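2018-10-06

Home late, feet dead. Writing this quick before I fall over.

So the folding cell at Huvwood is staying. Meeting was ten minutes, standing up, Jianhua Su reading off a phone. Night shift goes from 17 people to fewer, no number given, "nobody loses pay before June." OK. And after June? Got a shrug.

What I keep chewing on is how the job changed while I was still looking at it. Used to be you had your pile and your rythm and you talked the whole time. Now you lay out, step back, wait for the arms, check, lay out again. My hands do maybe half of what they did. My eyes do double. Headache by lunch most days.

953 pieces on the board at end of shift. Best day ever on the old line was lower but I remember it as more fun, probably lying to myself.

The practice table is its own thing. One shirt laid flat, clutter all along the back so the hands have to learn what's shirt and what isnt. Stuck in my two from there so I remember what a day looked like: 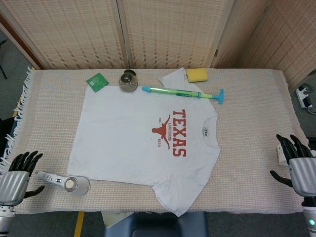
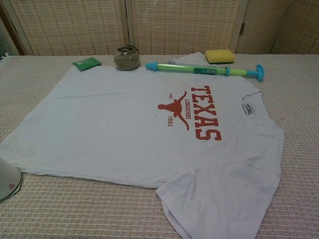 Texas shirt again, both times. Sponge and green pump at the back.

I do like the setup work, if I'm being fair. Quiet. You smooth the thing out, neck to the right, and leave some wrinkles in on purpose — Jianhua's rule, too neat and it learns nothing. Did it so many times this week I smoothed the tablecloth at Mom's without thinking. She laughed at me.

Signed up for the tech course. 80 hours, paid, half on shift. Bendier runs it. Three of us put our names down, the rest say wait and see. Slide on the wall said every line by 2020. Every line! Thats us, packing, returns, all of it.

Scared? A bit. More tired than scared. I'd rather be the one who knows how to stop the arms than the one standing there when they stop.

Need: work shoes, form back to office, call Mom about Sunday lunch — no, she's away, call her after. Bed.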